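I broke my third phone screen in March, and that was when I gave in and learned to look after the things properly. What follows is my routine for cleaning a phone, and I do it every couple of weeks, usually with the radio on and a cup of tea well out of elbow range.

## What you'll want

- a microfibre cloth (the sort you get free with glasses is perfect)
- a second cloth for drying
- a small bowl of distilled water
- a wooden cocktail stick
- a soft, dry toothbrush that's never met toothpaste
- something soft to work on

The last one matters more than you'd think! I used to do all this straight on the kitchen worktop, and one bit of grit under the glass is all it takes. Now I put a mat down first. A tea towel folded in half does the job too, but they do slide about, and a busy pattern is handy in one way and a pain in another: it hides crumbs, so give it a good shake before you start.

## Getting going

Turn the phone off. Not asleep, off. Unplug it, take the case off and put the case to one side, it'll get its own wash later. Then lay the phone down with the screen facing up and have a look at it from a low angle with a lamp on. A dark screen shows up everything: thumbprints, dried rain, whatever that was from breakfast.

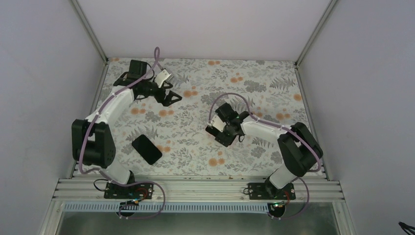
Before any water goes near it, wipe the whole screen with the dry cloth, very lightly, top to bottom. You're lifting dust off at this stage, so no scrubbing. I went straight in with a damp cloth for years and wondered where all my hairline scratches came from.

Next, dip one corner of the cloth in the water and wring it out until you can hardly tell it's wet. Go over the glass in long strokes, turn the cloth to a clean bit, and go again. Stubborn smears usually want a second pass and a bit of patience (breathing on them works, though my partner finds it revolting). Dry it off straight away with the other cloth.

## The fiddly bits

Brush the speaker holes with the toothbrush, holding the phone so the muck falls out and not further in. For the charging port I use the cocktail stick, switched off and very gently, just teasing the fluff towards me. My mate Ewan Imrie swore his port was broken and had already priced up a new phone, and I got a wad of pocket lint out of it the size of a lentil. It's charged fine ever since.

Don't use a pin. Don't blow into it either, your breath is damp.

## The case

Silicone and plastic cases can go in warm water with a drop of washing-up liquid. Scrub the corners, rinse, and leave it to dry completely before it goes back on. I leave mine on the windowsill overnight. Leather wants a dry cloth and nothing else.

Once it's all back together, switch on and check the speaker and the charger both still behave. Then wash your cloths, without fabric softener, as it leaves a film and you'll be smearing that over the glass next time.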